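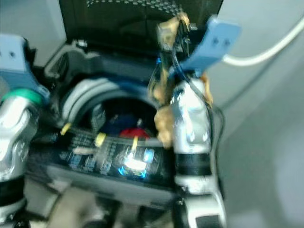
Projet de groupe – organisation de la buanderie, résidence Prollbridge

2. Déroulement

L'étude porte sur une machine à chargement par le dessus, partagée par 6 chambres. Nous avons suivi les lessives pendant 4 semaines, en mars, en notant l'heure de départ et l'heure de retrait du linge.

Le programme court était prévu pour 22 minutes dans notre planning. En pratique, le linge restait souvent dans le tambour après la fin du cycle – surtout le soir.

Autre difficulté : le tri. Le rouge et le bleu marine partaient parfois ensemble avec du clair.

Nous avons donc testé 2 règles : un créneau par chambre et un bac séparé pour les couleurs foncées. Les relevés figurent en annexe.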